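Gevgate's simulated cable-routing cell at Faltholm logged 3,807 runs in June and stopped on 14 of them with the same fault: the arm reported a cable routed while the line was outside the clips.
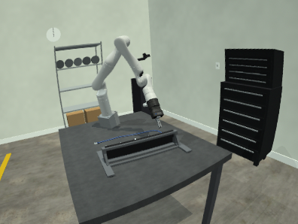 Chowdary traced the fault to the completion check. It reads finger force and ignores the far end, so a white plug lying past the left end of the fixture still counts as done.

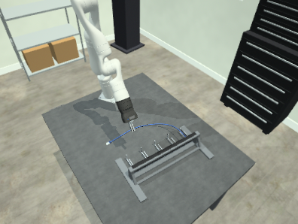
Vevon asked whether a slower approach would mask the error, and suggested 200 repeat runs at the old speed first. Those are queued.

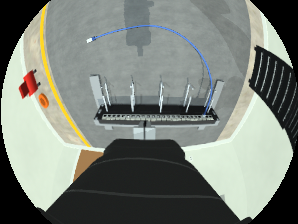

Source: Gevgate simulation renders

The check will also read clip position from the wrist view.

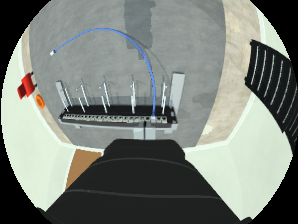

Wrist view: cable in port near right end, other plug loose.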